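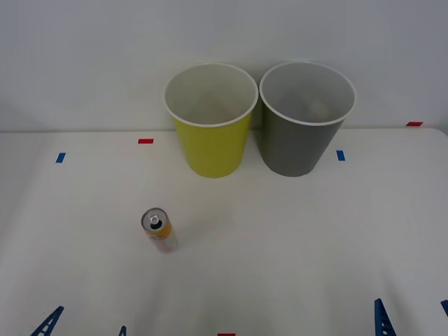
Figure 1. Two cups, yellow-green and dark gray, on a white table.

Sketura Color Terms Data Card
Version 4, released 1 October 2025
Maintained by the Flerovton language archive

Summary
Sketura is a collection of written answers in which adults name the colors of everyday household goods. It was prepared for the study of how color words differ between speakers of the same language. The release holds 3000 answers from 94 participants.

Contents
answers.csv: one row per answer, with participant number, item number and the wording exactly as typed
items.csv: the 114 items, with the name of each object as it was given to participants
people.csv: age band, region and first language

Collection
Participants were recruited by mail and completed the form at home. Each person received a random part of the item list and could leave any item blank. Blank items are not included in the files. Spelling has not been corrected, and compound terms such as "greenish yellow" have been kept whole.

Known limits
Younger speakers are underrepresented. Screen settings were not controlled, so the answers should not be used to set exact boundaries between colors. Participant numbers were reassigned in June and do not match those in version 3.

Terms of use
The files may be used for teaching and research. Users may not attempt to identify participants. Published work should cite the version number.

Contact
Corrections should be sent to Attila Kun, data editor, with the file name and row number.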